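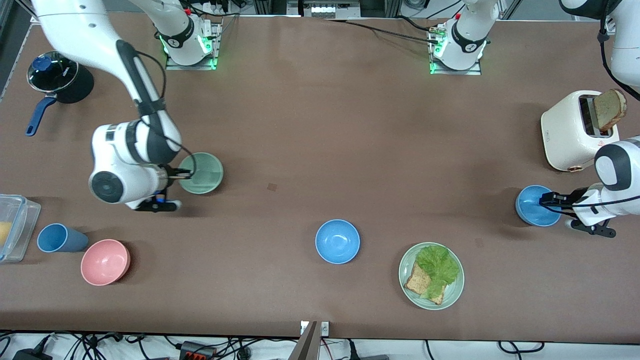
Two bowls, one sage green and one bright blue, over a brown tabletop.

Ondarbridge, 2024-06-09 – Busta pays its songwriters faster, and now it shows them the math

I run Busta, a small royalty service for people who write songs, and I've been itching to share this one for months. Starting this week, every writer and composer signed up with us gets paid 8 times a year in place of the old four. And every payment comes with a line-by-line statement you can read without calling your accountant (or your mother, which is who I used to call).

Let me back up a little. I wrote songs for other people for 11 years before I started this company. Twice a year an envelope showed up with a number in it, and I had no clue where the number came from. Was it the radio? Was it that one bar in Ernen that kept playing my waltz? I never found out, and it still bugs me!

So we rebuilt our statements from the ground up. Each one now lists the song, the place or service that used it, the period covered, your share of the split and the fee we took. If a co-writer's share is on hold, it says so and tells you what paperwork is missing. You can download the whole thing as a spreadsheet or just look at it on your phone while you wait for the bus.

We tried it out first, starting in January, with 64 writers from our list. They sent us a lot of notes, some of them pretty blunt – the first version used the word "distribution" to mean three different things, and we heard about it. That's fixed. We also made the type bigger.

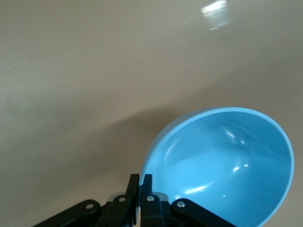 The other half of the news is our new deal with Apaza, the live music licensing firm. Set lists that come in through Apaza will now land in our system directly, so a writer whose song gets played at a club or a street fair won't have to send us the same form a second time. I filled out plenty of those forms myself and I won't miss them one bit.

A few nuts and bolts, for those of you who like them. Our fee stays the same. The smallest amount we'll pay out drops to 30 dollars, and anything under that rolls over to your next statement. Writers who are already with us don't need to sign anything new, but please do check that your bank details are current – we get a pile of bounced payments every single time, and each one has to be sorted out by hand.

Older statements will stay in your account in the old layout for now. I'd love to convert them all, and we've started, but the earliest ones were typed up in a pretty creative way (by me) and it's slow going.

If you write songs and want to join, sign-up is open on the Busta website, and you can bring a catalog of any size. One song is fine.

Reporters who'd like a sample statement or a chat can reach me through the press page. I answer most messages the same day, and I'm happy to talk about splits for as long as you can stand it.

About Busta
Busta collects and pays royalties for independent songwriters and composers. Our office is in Ondarbridge.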